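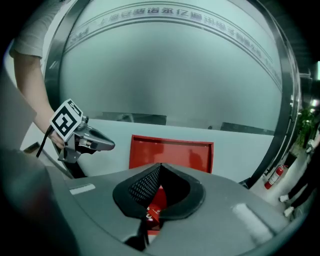
Why are some things red?

Look round any room and you will probably find something red. It might be a tray, a pencil pot, a jumper or the button on a machine. Red things are easy to spot, and people have made use of that for a very long time.

What red is

Light from the sun or a lamp looks white, but it is a mixture of colours. When it lands on a red tray, the tray soaks up most of the green and blue light and sends the red light back. Some of that red light goes into your eye. At the back of the eye there are tiny parts called cones, and they send a message to your brain. Your brain says "red".

If you took a red tray into a completely dark room, it would not look red. It would not look like anything at all. The colour needs light.

Why shiny things have pale patches

A shiny surface works a little like a mirror. A glossy red tray sends back red light, but it also sends back faint shapes of the things near it. A matt surface (matt means not shiny) scatters the light in all directions, so you see the colour and no shapes.

Try this with a clean plastic plate. Hold your hand over it and move your fingers. Then put a paper napkin on the plate and do it again.

Where the colour comes from

The stuff that gives something its colour is called a pigment or a dye. One of the oldest red pigments is ochre, a kind of earth with iron in it. People painted cave walls with it. Another red, called carmine, comes from a small insect that lives on cactus plants. The insects are dried and crushed into powder.

Most plastic things are coloured in a factory. Small coloured grains are mixed with plain plastic grains, and the lot is melted together. The colour goes all the way through, so a scratch on a red plastic ruler is usually still red. Painted things are different -- the colour is only on the outside, and if the paint chips you can see what is underneath.

Red for "look at me"

Fire extinguishers in Britain are red so that people can find them fast. Each one also has words and a band or panel in another colour to show what is inside. Cream means foam, black means carbon dioxide gas and blue means powder. Water ones have red labels.

Red is handy for storage too. A red box on a grey floor stands out, and you can tell from across the room whether its lid is up.
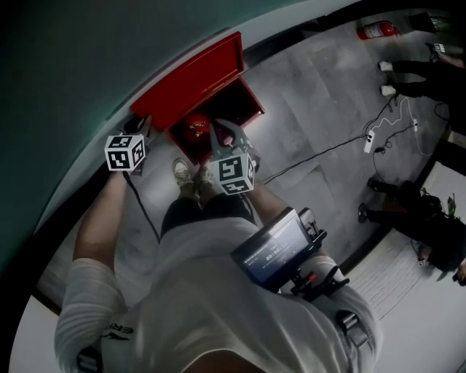
Amber Geerts wrote in to ask whether red things look red to everybody. They do not. Some people have cones that work differently, and they may find it hard to tell red from green. This is called colour blindness, and it is more common in boys than in girls. That is one reason signs often have a shape or a word on them as well.

Something to do

Choose one room and look for red things for 20 minutes. Write each one down -- small things count, such as a thread or a bottle top. Next to each, write whether it is shiny or matt. Then put a star by the ones that are red to get your attention.

Words to know

Pigment: a powder that gives colour to paint or plastic.
Matt: not shiny.
Cones: the parts of the eye that help you see colours.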